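# Allesine Artificial Fruit, Mixed Set

We've been putting fake fruit on tables for a long time, and most of it has one of two problems. Either it looks great from across the room and terrible up close, or it looks fine everywhere and falls apart when somebody picks it up. Allesine is the set we keep going back to because it gets both of those mostly right, and the dragon fruit is just plain fun!

The mixed set comes with 44 pieces in one box, sorted into paper bags by kind. You get apples in bright green and yellow-green, pomegranates, dragon fruit and a big bag of small strawberries. Every piece is sold singly too, so if a strawberry rolls under the fridge and is never seen again, you can order one strawberry.

## What we like about each one

**Apples.** The greens are strong. If you want a soft, dusty, orchard sort of green, these aren't it (look at the Hagedorn range, further down). But in a plain white kitchen that bright green does a lot of work. The apples come in more than one size, and mixing them helps a bowl look like somebody went to the store. The dip around the stem is shaped properly, with a bit of shadow in it.

**Dragon fruit.** Pink, spiky and a little ridiculous, in the best way. The scales curl outward and go yellow-green toward the tips. It won't sit upright without help, so lay it on its side and let the scales stick out where they want to. The tips bend and come back, but please don't store it at the bottom of the box. Ours spent one February under a pile of apples and needed a week on a shelf to recover.

**Pomegranate.** Our favorite! The skin is mottled, red running into yellow-orange, and every one is painted a little differently. The small crown at the end is the weak point. Pick the fruit up by the body.

**Strawberries.** Small, with textured seeds and green caps. They look best scattered, or in twos and threes beside something bigger. A whole bowl of nothing but strawberries looks a bit flat to us, though plenty of people order exactly that and seem happy.

## Bowls, baskets and trays

The fruit ships without anything to put it in. A brown woven basket is the easy choice: the weave is warm next to the green, and a flared rim makes even one apple look like it belongs there. Go oval if your table is narrow.

The other way to go is something dark and flat. Matte black makes the colors jump, and a raised edge keeps the strawberries from wandering. It's also the quickest way to see everything you own when you're deciding what goes where. We lay the fruit out on black before every display, then shift pieces around until two greens aren't fighting.

Green apple in the basket first, then the mixed fruit on black:

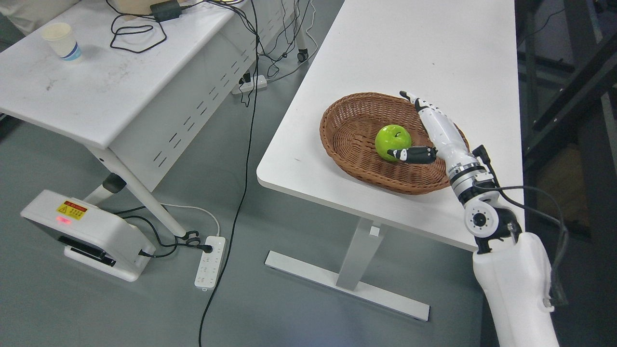
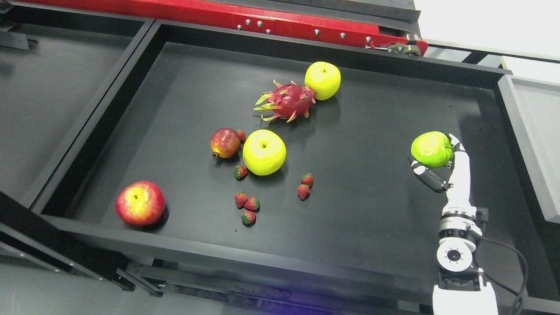
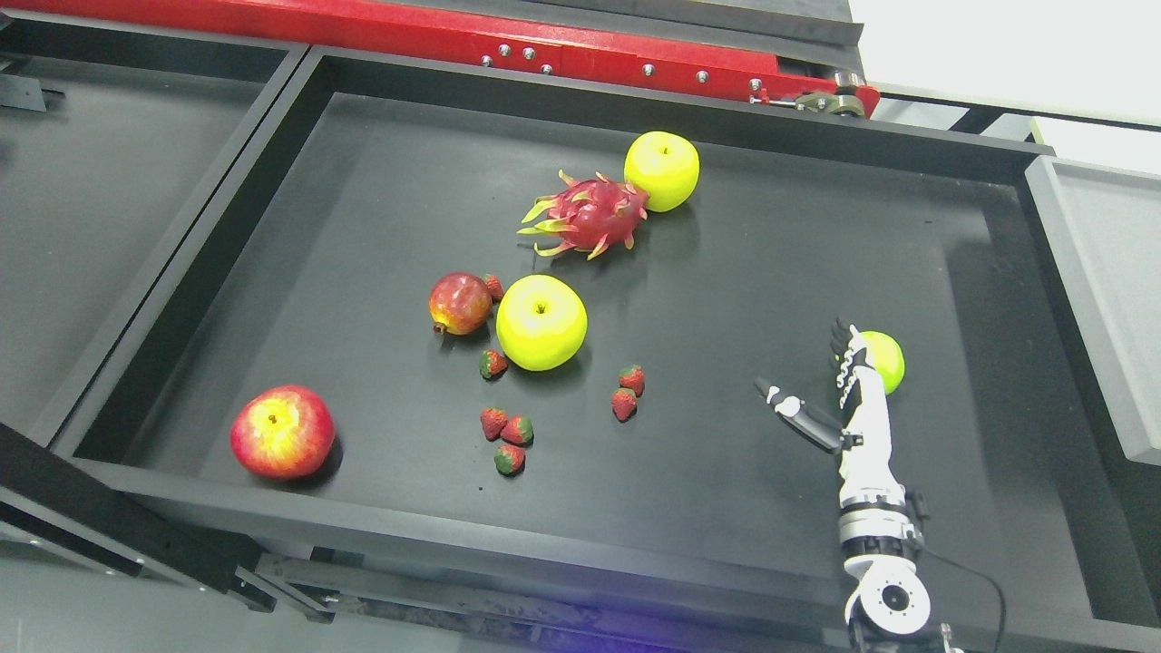 If you're buying for a shop window or a photo shoot, order more strawberries than you think you need. They're small, and they vanish visually next to a pomegranate. For a kitchen table, the mixed set is plenty and will leave you enough for a second bowl somewhere else.

## Cleaning and storing

Wipe with a damp cloth and let the pieces dry before they go back in the bag. A soft, dry paintbrush gets dust out of the dragon fruit scales. No dishwasher, no bleach, and keep the set out of strong sun, where the pinks fade first.

These are for display. The strawberries are small enough to be a choking hazard, so keep them away from little kids and from dogs who believe in them.

## Details

- Item number: 139
- Pieces in the mixed set: 44
- Strawberry refill bag: 13 pieces
- Bulk orders: up to 600 pieces per carton, your choice of kinds
- Goes well with: Hagedorn muted apples, Plovedach woven baskets

Bulk cartons are packed to order at our Plovedach warehouse and take a little longer to go out. Tell us in the order notes if you want the apples split evenly between the two greens; otherwise we pack whatever mix is on the shelf.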